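Bench notebook, February
Entry by Mwende Rashidi
Subject: arm drove into table during replay, Lazaridis bench. Cause found (mostly), two things still open.

What happened

10.40, replaying sorting demonstrations on the Lazaridis arm to check them before they go into the next training set. Same routine as always: pick a demonstration, run it at quarter speed with the gripper open and no fruit out, watch it through, tick it off on the sheet. Ruba was at the stop button, I was at the screen.

Demonstration 1563 started normally. The arm moved over the plate position, came across to the right and began to go down for the first pick. It should have stopped above the table surface. It carried on down. Fingertips touched the cloth, the wrist kept going and the table moved. Ruba hit the stop. The controller log has the contact force going over the limit and the controller's own stop coming in 485 ms after first contact. Ruba's stop is in the log slightly before that, so it was the button that stopped it and the force limit came second.

No one hurt. Hands were outside the marked area. Athina came over from the next bench when she heard it and we left everything where it was until she had looked at it.

Damage

Left finger bent, not usable. Right finger has a scrape on the tip but measures straight. Finger mount has a hairline crack at one screw hole, taken off and put in the scrap tray with a label on it. Small cut in the tablecloth where the left fingertip went in. Table feet have shifted on the floor, tape marks no longer line up. Arm joints turn freely by hand with the brakes released and there is no noise, but I have not done the full check (see the list at the end).

First thoughts, most of them wrong

1. Table height. Lefteris had the table out to get at the cable tray and put it back, so the obvious thing was that it had gone back higher. Measured at all four corners against the arm base. Within a millimetre of the number on the wall. Not that.

2. Wrong tool length. Checked the tool file on the Nosance controller. It has the present fingers in it, date matches the day we fitted them. Not that.

3. Hand-held tool calibration. We have two hand-held grippers, left and right, and the offset between the camera and the fingertips is stored for each. If the two files had been swapped, the fingertips would be out. I swapped them on purpose in simulation and the path moved sideways by a small amount. Height hardly changed. Not that either, though it is worth knowing that nothing in the software complains if you do swap them.

4. Bad demonstration. Played back the recorded path alone as a line plot, height against time. There is a step in it. Up to the step the path is smooth. At the step it drops 24 mm between one frame and the next, shifts to one side as well, and then carries on smoothly again. A person holding the tool can't do that. The hand didn't go down 24 mm, the tracking did.

So the arm did what it was told. The recorded path was wrong and our replay tool sent it on without looking.

Where the step comes from

Took the recording back through Brurkevar with the debug output switched on. Everything is fine until the tool gets close to the cloth. Then the number of background points it is following falls away, and the ones it has left are nearly all on the tablecloth. It loses them for two frames when the second tool comes across, picks up again, and when it picks up it has matched the cloth one check along from where it was. The error it reports for that match is low. As far as it is concerned it has a good fit.

Went over this with Amancay on the phone (at Dollow this week with the other rig). Amancay has seen the same sort of slip there with floor tiles, only larger and therefore easier to spot. At Dollow they throw out any recording where the path moves faster than a hand could. We had meant to put the same test in here and never did. It was on the list under my name.

A sideways slip of one check does not explain a drop in height by itself, so I asked about that too. Amancay's view is that the camera tilt gets pulled round to make the wrong match fit, and with the wide lens a small error in tilt turns into an error in height at the fingertips. That agrees with what I see in the angles, which jump at the same frame. I have not worked through the sums.

How many are affected

Wrote a short script to run through the whole batch and flag any frame-to-frame jump over 10 mm. It flags 174 demonstrations. I opened a handful by hand and all had the same kind of step, at the moment the two tools come near each other over the cloth. The plain-board recordings from before we changed the table setup have none flagged. The ones with the checked cloth are nearly all of the flagged set, and the rest are from a run where the camera lens needed cleaning.

Some of the flagged ones went into the last training set. That may be why the trained arm has been reaching low on the right-hand picks. We put it down to the finger rubber. I would not claim it as the cause yet, but those results should not be quoted to anyone until the set has been rebuilt.
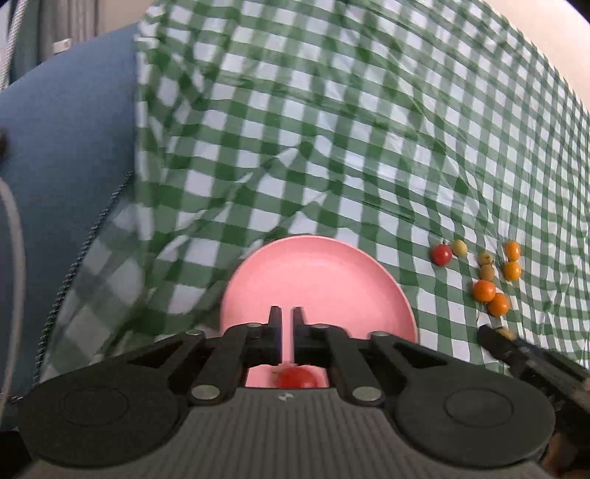 Brurkevar needs corners that look different from one another, and at close range on this task it does not get many. It is fine when the tool is held high, with the room in view. Once the fingers are down over the pink plate, most of what the lens has left to work with is green and white check, wide in the middle and squeezed narrow towards the right, and one square is as good as the next. The creases ought to help, but the cloth has a thin shiny surface and I suspect the highlights on the ridges slide about as the tool moves. The tomatoes are the only things on it that are properly different from each other, and they are what we pick up and move, so the tracker is told to leave them out. Add the second gripper coming in low from the right, over the last of the tomatoes, and that side of the cloth goes too.

Tried this afternoon

Test A. Same cloth, same task, right-hand tool resting until the left is clear. Did a short run. Steps still there but fewer. So the second tool makes it worse and is not the whole cause.

Test B. Stuck printed markers round the table edge, outside the working area. They help while the tool is high and make no difference at the point where it goes wrong, as by then they are out of view or very small at the rim of the lens. Left them on anyway.

Test C. Plain cloth with scraps of patterned tape stuck on at random. No steps in the whole run. Athina pointed out that we changed to the checked cloth to get more variety in the backgrounds, and she would like to keep it. Fair point. I would rather have both, tape scraps on the checked cloth, and haven't tried that yet.

Test D. Used the motion sensor more heavily in the Brurkevar settings. The step goes away in 1563 but the path drifts slowly instead, and ends up further out by the end of the demonstration than it was with the step. Put the setting back.

On the replay side

This is the part that matters more to me. Tracking will go wrong again for some other reason and the arm must not follow it into the table.

Jump test is now in the replay tool. Any recording with a frame-to-frame move over 10 mm is refused, with the frame number printed. Checked with 1563 in simulation: refused. Checked with a good one: runs.

Floor limit on the controller. I was surprised to find this switched off. There is a plane set at table height but it is not active. Lefteris thinks it was turned off for the drawer task, where the arm has to go below the table top, and was left like that. Plane is on again now. Turning it off should need a line in this notebook with a name against it.

Force limit is set for the old heavy fingers. Lowered it. Ruba and I tested it by bringing the arm down on a foam block at quarter speed in simulation settings, spare fingers not yet fitted, just the bare wrist plate. Stops well short of flattening the foam.

Still open

Joint check on the arm, all axes, before any powered run at full speed. Lefteris.

New finger mount. There is one spare, no second spare. Ruba to order two.

Put the table back on its marks, then measure again. Me.

Rebuild the last training set without the flagged recordings. Keep the originals, don't delete them, Amancay wants them to compare with the Dollow ones.

Cloth plus tape scraps, both tools moving together, at least as long a run as Test C. Me and Athina.

Work out why the loss of two frames is enough to cause a slip. Two frames is very short, and I would have expected the motion sensor to carry it over a gap like that. Possibly the sensor and camera clocks are apart. Nothing checked.

Arm is locked off at the wall until the joint check is done. Key is with Lefteris. Hand-held tools are fine to use, but put anything recorded on the checked cloth in the "hold" folder for now.

Added 17.15: Lefteris has done joints one to three, no play, no error counts. Four to six tomorrow.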